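[workroom-l] Re: Green tops and tired eyes

From: Anatole Rey
To: workroom-l

On Wed 8 December, Hok-lam Ng wrote:

> Hi all. We're redoing the cutting room at Rumbridge over the winter and
> I've been asked to pick a color for the table tops. The old ones are
> white and people complain about headaches by mid-afternoon. The rep from
> Stastero was in last week and is very keen on olive green. He left a
> sheet that says green is "the color the eye rests on" and that shops
> that switched saw 5 times fewer complaints of eye strain. He also says
> that if we put yellow guides down on top of the green, people will find
> their edge faster and make fewer bad cuts.
>
> The quote for the tops is 2805, fitted, guides extra. That's
> for the four big tables and the small one by the window. It has to be
> agreed before March or the price goes up.
>
> Has anyone done this? Does it work? I remember somebody on this list
> had green tops years ago and loved them. Yau (our head cutter) thinks
> it's nonsense but Yau also thinks the rotary cutter is nonsense.
>
> Hok-lam

Hok-lam,

I'm probably the person you remember, except that I didn't love them. I had them for six years, in the old place, and I liked them fine. I'd like to talk you out of paying that price for the reasons on that sheet. You may still want to pay it for other reasons.

Take the "5 times fewer" first. Five times fewer than what? How many shops, how many people, who asked them, and how long after the new tops went in? I've had that same sheet, or its cousin, handed to me by three different reps over the years. The first one was for Uranum, back when they were selling the gray, and gray was the color the eye rested on. I still have it in a drawer. The number on it was bigger.

Think about what happens when a shop puts in new tables. They clear the room. They wash the walls, half the time they paint them. They swap out the dead tubes because the electrician is there anyway. The tops go in flat and level where the old ones had a dip. Then somebody goes around with a clipboard and asks whether people's eyes feel better. Of course they do! I'd say yes too, and I'd say yes if you'd painted the tops pink. You can't pull the color out of all that afterward and hand it the credit.

On "the eye rests on green," I've been trying to find out for years what that is supposed to mean. I've heard that it's because of grass, and that it's because of operating rooms, and because of billiards. I've heard that we see green best so it takes less work, and also that we see green best so everything else stands out less, which can't both be selling points. If anybody here has a real study of people doing close work on tables of different colors under the same light, please post it. I'll read it and I'll eat my words on the list. I asked the same thing the last time this came up and got two replies, one of which was about wallpaper.

Now, the headaches. I believe in the headaches. White tops, and I'm guessing shiny white tops, under strip lights, are a misery. But I'd bet on glare before color. You've got a tube straight overhead and a surface that throws it right back at your face when you lean in. Move your head and the bright patch moves with you. That's tiring, and it's a matter of finish and where the light hangs. A dull white top would fix a good part of it. So would moving the fixtures a couple of feet so they run along the side of the table where you stand. So would a diffuser. None of those has a rep.

Where I'll give the rep some ground is the contrast business, and it's worth pulling apart from the rest. A light thing on a darker thing is easier to find than a light thing on another light thing. Muslin on a white table is horrible. I've cut into the edge of more than one piece because I couldn't see where it stopped. On a mid-tone top it's easy. And yellow on olive does show up, I won't argue about that:

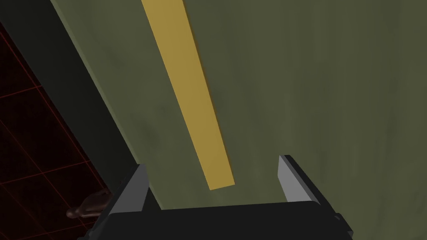 Ochre yellow on olive green, dull finish, viewed at a slant.

But look at why it works. The yellow is a good deal lighter than the green. Turn the color off on your screen and I think you'll still find the edge without trouble. So the lightness is doing most of the job and the hue is along for the ride. You'd get something close with pale tape on a brown top, or on dark gray. You would also get much less of it the day you put a mustard wool on that same table, or an olive drill, and you do a lot of drill. I know because I lost a pocket facing on mine for most of a morning and it was lying in front of me the whole time.

That's my main complaint with picking any color as "the" color. It helps with the cloth that differs from it and hurts with the cloth that doesn't. If your work is nearly all pale stuff, a mid or dark top is a real gain. If it's half uniforms in dark green and navy, you're just moving the problem from one half of the order book to the other. Have you gone back through the order book? I'd do that before anything else. It's free.

As for the guides making for "fewer bad cuts," I'd want to know what a bad cut was before the guides and who was keeping score. In my old place the bad cuts came from three things, in this order: somebody got interrupted, the blade was dull, the pattern piece was wrong to begin with. I can't remember one that came from not being able to find a line. Maybe your people are different. Ask them. Ask Yau, who sounds like my kind of cutter.

A few things about living with an olive top, which the sheet won't have.

It's never one flat green for long. Ours went patchy. There were darker smudges where people leaned and paler bits where the irons had been set down by people who'd been told not to. It didn't bother anyone, and I'd say it hid dirt better than white ever did, maybe too well. We found out how dirty it was when we laid out a cream silk.

Chalk shows up on it very well, which is nice until the chalk is somewhere you don't want it.

It changes a lot with the light. In the morning by the window it looked like army canvas and by four o'clock in winter it was nearly brown. That matters if you match color on the table. We had to keep a white board to one side for matching thread, and after a while there were three white boards, and then I began to wonder why I had green tables.
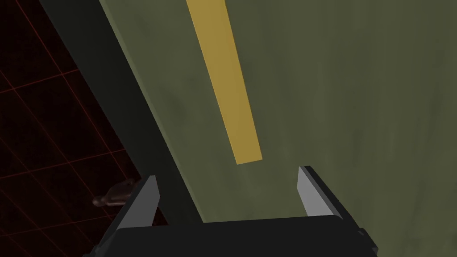
And the guides come up. Whatever they tell you about the adhesive, the ends lift first, then they collect lint, then somebody picks at them. If you do go for guides, have them let into the top, or use the plain removable kind and plan on replacing them. Don't pay for the in-between sort. I paid for the in-between sort.

About the deadline. "It has to be agreed before March or the price goes up" has been said to me in every month of the year. I've let it go by four or five times and the price stayed put, and once it dropped. I can't promise that with Stastero. I've never bought from them. But I wouldn't let it hurry me.

What I'd do, if it were my money, is get a sheet of something cheap and dull in a mid-tone, big enough to cover the small table by the window, and put it down with clips. Don't tell anybody what it's meant to do. This is the hard part and people always ruin it by making an announcement. Leave it three weeks. Then put one on a table in the middle of the room, under the lights, and on the table next to it put the same kind of dull sheet in white. Let people choose where they work and see where they end up. It's a long way from science, since folks will pick the table nearest the radiator whatever color it is, so swap the two halfway through. You'll still know more than the sheet knows. I had my covers cut for about 100 the pair, but that was a while back.

If the dull white does as well as the green, buy dull white or refinish what you have, and spend the rest on moving the lights. If the green wins clearly, go ahead and buy green, and come tell us, and I'll be pleased to be wrong. I have been wrong on here before. (The magnetic pincushion. I know. Please don't.)

One more thing to check before you sign. Ask the rep for the names of two shops that put in his green tops more than three years ago, and phone them yourself. You want the old ones, since anyone will speak well of a new table. Ask whether they'd buy the same color again, and ask what they cover it with. If they cover it with something, ask what color that is.

To the others who wrote me off-list about the Uranum gray: yes, it's the same stuff, and no, I don't know where to get more of it. The firm that took them over said they had 3000 feet of it in a warehouse and then stopped answering the phone. I'd try a flooring place.

Hok-lam, send me the sheet if you can scan it. I'd like to put it next to mine and see whether they changed anything besides the color.

Anatole

--
workroom-l: for people who cut, sew and press for a living
To leave the list, send a blank message with "unsubscribe" in the subject line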